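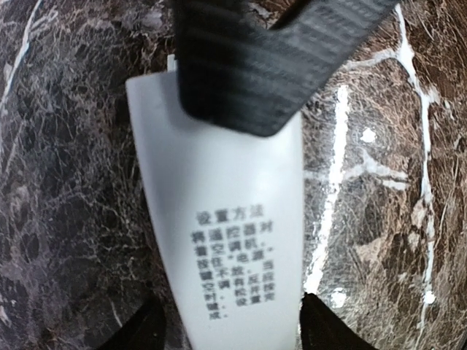
Why does the planner refuse a second grasp when the wrist view still shows the object square between the fingertips? The wrist view and the planner's object pose come from different timestamps, and once the gap goes over the limit the planner drops the pose and has nothing to grasp.

Friday, bench notes, Kvaran cell. Picked up from Khôi's branch. Left wrist stream and fixed stream both going through the Iltar sync node, right wrist stream still on the old path because I haven't ported the config.

Replayed the bag from before lunch. Pose age climbs slowly, then jumps when the segmentation model reloads. The reload happens on every change of target class, so going from a flat object to a small cylinder triggers it each time. Khôi had it as a network problem. I don't think it is, the packet log is clean.

Changes so far:
- queue depth on the pose topic down to 2
- both class heads kept loaded, no reload on switch
- stale pose now logs a warning with the age in it, instead of silently returning empty

Memory goes up with both heads resident but it fits. Replayed again and the jump is gone from the plot. The slow climb is still there.

Small cylinders are the other problem. The detector gives a good centre and a poor long axis, and the axis flips between consecutive detections. The grasp planner takes whichever it got last and the wrist rotates to suit. Added a filter that holds the axis unless 3 detections in a row agree on a new one.

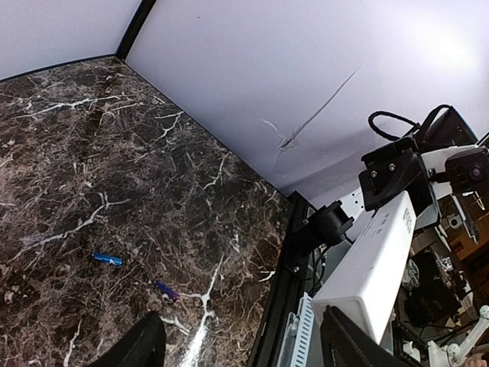

Blue and purple cylinders on the marble top, wrist view.

Filter helps on replay. The purple one is still the worse of the pair, and my guess is the pale reflection near its end pulls the mask. Tonantzin suggested training with glare augmentation, and she has up to 2,000 crops from the November set we could use. Needs labels checked first — some of them have the axis marked end to end the wrong way round.

Then the arm-to-arm clearance check. Usavetti's planner treats each gripper as a box, and the boxes overlap well before the hardware would, so any target near the middle of the table gets rejected for both arms. 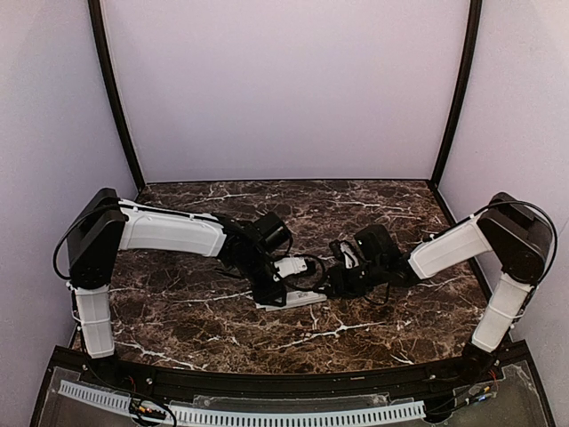

Swapped the boxes for capsules along the finger links and one for the wrist motor. Planning time is a bit longer, didn't measure it properly. Rejections near the middle dropped on the recorded targets. Cables aren't modelled at all, and I've left the padding on the wrist capsule fat until they are.

To do:
- port right wrist stream to the sync node
- find the slow climb in pose age (clock drift? check against Bultolora host)
- ask Khôi if anything else reads the empty pose result
- Tonantzin's crops, label check

Branch pushed, not merged.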